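From: Dehua Su
To: Wavden Athletics mailing list
Date: 2021-06-09
Subject: Re: Marching band seating at home games

Sheena Kerr wrote:

> Could the department confirm whether the band keeps Section 2 this fall? Our members were told that those seats had been sold.

Dear Ms. Kerr,

The band will remain in Section 2. The seats sold in error were in the adjoining block, and the 311 ticket holders affected have been offered places on the Ruddock side.

Rehearsal access to the field is unchanged - please send your July dates to Lachlan Urquhart.

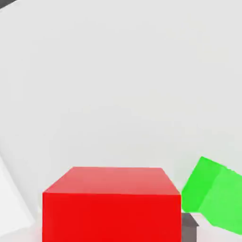
Visiting bands will be limited to 256 members. Requests for a larger group should be made in writing to Skye Menzies before the schedule is printed.

Sincerely,

Dehua Su
Office of Athletics, Wavden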